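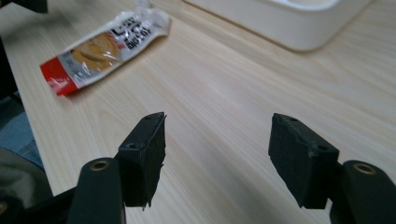
Ticket 3053: gripper width reads as closed while the fingers are open

Status: resolved, one follow-up left open
Component: Skalline perception, width estimator
Reported from: the Pullach bench

What we're seeing

Hello all, and thanks in advance for your patience, as this one goes on a bit. When the hand-held gripper is over the pale wood-grain tabletop, Skalline drops the opening width to zero for a few frames at a time. The fingers are plainly apart when it happens. The planner trusts that number, so the replayed path thinks it has already picked up the snack packet and heads off toward the white container with nothing in hand.

What we tried first

I restarted the Stoltetico bridge, which cured nothing but did clear an old warning that had been bothering me for ages. Then I replayed the same log with the smoothing window raised from 6 frames to 15. The dropouts got shorter, but the width lagged so badly on a quick close that I put it back.

Reply from perception support

Lovely clear report, thank you! Could you switch on the debug overlay and tell us where the estimator puts its two finger points when the width drops? Please also check whether the brightness clip is still at 254. It was the default in the older Chraibi profile, and it carries over quietly when you upgrade.

Update, 3:40 in the afternoon

You were on to something. Both finger points land on the same black pad in the bad frames, so of course the distance between them is nothing. On the good frames there's one point on each pad, right where you'd want them. The clip was still at 254 as well. I moved the profile file out of the way, let Skalline write a fresh one, and ran the log again from the start – no dropouts, and the colour of the tabletop doesn't seem to bother it any more.

Resolution

Fresh profile, smoothing back at 6. We've also asked for a check in the estimator that rejects a frame when both points fall on one finger, and that request stays open under this ticket. If you upgraded from a Chraibi profile, please rename the old file before you start Skalline, and keep a copy in case you need your mount offsets.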